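Notes for the club evening talk, October
"How to watch a hill climb with a stopwatch and a pencil"

Slide 1, just the title. Say hello, thank Floarea Ilie for the invitation and for sorting the projector. Don't start until the people at the bar have sat down. Last time I did, and I had to do the first five minutes twice.

Start with the story about the Virnmont paddock. I was fourteen, I'd gone up with my uncle, and it was raining so hard that half the single-seaters hadn't bothered unloading. We stood at the second hairpin all afternoon with one umbrella between us. I had his old stopwatch and I'd worked out that if you clicked at the marshal's post and again at the white gate, you could tell who was quick well before the loudspeaker did. I was hooked, and I've been boring people about it ever since (pause, somebody will agree loudly, probably from the left side).

Slide 2, the hill. For those who haven't been, Virnmont is 1,267 metres from the start line to the finish boards. That's short. A good driver in a good car is done in under 40 seconds, so people think there's nothing to see. You can miss a whole run by looking for your sandwich! But a short hill makes every little mistake show up, and that's what I want to talk about tonight.

Draw it on the flipchart if the slide looks washed out. Start, left kink, first hairpin, the long bit past the orchard, second hairpin, finish. I always draw the orchard too big.

Slide 3, splits. The club publishes one split and a finish time. That's it. The split is at 429 metres, just after the first hairpin, and most of us glance at it and forget it. Please don't forget it! Take it away from the finish time and you've got the top part of the hill by itself, and the order of the top part is often nothing like the order in the results.

Tell them about the Munteanu cars here. Two of them, same spec, same tyres, run out of the same awning. On paper they were almost identical all season, a tenth either way. Split them up and one driver was three tenths better at the bottom and the other got it all back at the top. Every single time. Two completely different ways of driving the same hill and you'd never know it from the sheet on the noticeboard.

Ask for guesses about why. Someone will say gearing. It wasn't gearing, they'd swapped gearboxes in the summer and nothing changed. I think it was the braking into the second hairpin. One of them braked in a straight line like a sensible person and the other was still on the brakes halfway round, which looked dreadful and worked.

Slide 4, where to stand. My favourite part, so watch the time, I've got ten minutes for this and I always take twenty.

Everybody goes to the finish. I understand it, there's tea, there's the loudspeaker, you can see the boards. But a car crossing the finish is just a car going quickly. Go and stand on the bank above the first hairpin instead and look at the front wheels. If the driver's winding on more lock after the apex, the run is already spoiled. You can turn to whoever you're with and say "that's a slow one" and look terribly clever when the time comes up.

Mention boots. The bank is steeper than it looks from the car park and I've gone down it on my backside more than once.

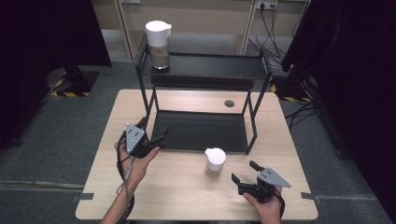
How do you time a car by hand when you can't see the start line?

Pick two fixed points you can see clearly, such as a marshal's post and a gate, and time every car between those and nothing else. It won't match the official split, but it'll let you compare one run with the next, and that's all you need.

Somebody usually asks how accurate a thumb is. I did a test with a Ledeler hand watch against the club's beam over a whole day, and most of my times were within a tenth and a half. My worst was most of a second out, and I'd been stung by a wasp. Don't fuss over hundredths. If two cars look level on your pad, call them level.

Slide 5, the notebooks. Hold up the green one and pass it round, and please get it back this time. I've got 771 runs written down over the years, in pencil, with the weather in the margin. Of those, 224 were in the wet, and they're the ones I go back to. In the wet you find the drivers who walk the hill at breakfast and look at the surface. There's a patch under the trees past the orchard that stays greasy until two in the afternoon even on a sunny day, and you can see from the times who knows about it.

Short rant about the Harkex tyre argument if the mood's good. Skip it if the chap who sells them is in.

Slide 6, have a go. Hand out the blank sheets. Four columns: car number, lower time, upper time, a word or two about what you saw. "Wide", "early", "lovely", whatever makes sense to you. Use a soft pencil, pens give up in the drizzle. Don't try to do every car on your first day, choose one class and stick with it, and have your lunch during the batch before.

Play the video of the second hairpin, sound off, it's mostly wind and me coughing. Run it twice. First time just watch. Second time get them to put a hand up when they think the driver's gone back on the throttle. The hands will go up all over the place, which is good fun, and then we can argue about it.

Questions until half past nine, then the raffle. Spare sheets are in the blue folder, and remember to ask who wants a lift up for the last meeting.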